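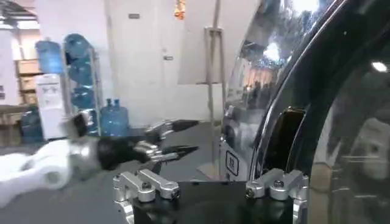 Hester Quillan
Fiction contributor

The Iron Tablets

The surgery rang at 13 minutes past two and told her the iron was low. She was at her desk at Sleiman, halfway through a cheese roll, and she wrote the number on the back of an envelope. Her ferritin was 13. The nurse said she would leave a prescription at the chemist on Rukura Road.

She had been tired since August. She had put it down to the new hours, then to the mattress. Her sister had told her to eat more spinach, so she had eaten a great deal of it, mostly in omelettes, and had gone on falling asleep on the bus.

The chemist gave her a white paper bag with 42 tablets in it. She took the first one that evening with a mug of tea, and the second the next morning with another mug of tea. By the end of the week her stomach hurt and she felt no different. Her sister came round on Sunday with a bottle of something called Akix, which a woman at her gym swore by. It smelled of blackcurrants and coins.

"Don't take both," said her sister.

"I wasn't going to."

"You might have. You do things like that."

They had lunch. It was liver, which neither of them liked, and they ate it with a lot of onions. Afterwards her sister washed up and she dried, and they talked about their mother, who had been anaemic all her life and had called it being a bit pale. She used to sit down on the stairs on her way up to bed. As children they had thought that was what the stairs were for.

When her sister had gone she put the Akix at the back of the cupboard and found the leaflet from the tablets. It had been folded so many times that it wouldn't lie flat. She held it open with the salt and the pepper and turned it over to the side headed Common Questions.

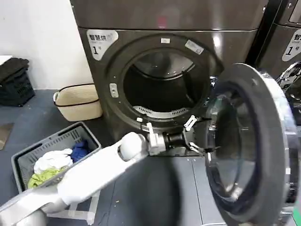

Can I take my iron tablet with a cup of tea?

It is better to take it with water or orange juice and leave a gap before any tea, as tea makes it harder for your body to take in the iron.

She read it again and looked at the mug beside her. Then she poured the tea down the sink, filled a glass from the tap and took the evening's tablet standing up. The kettle was still warm. She set the timer on the cooker for an hour and went to sit in the other room.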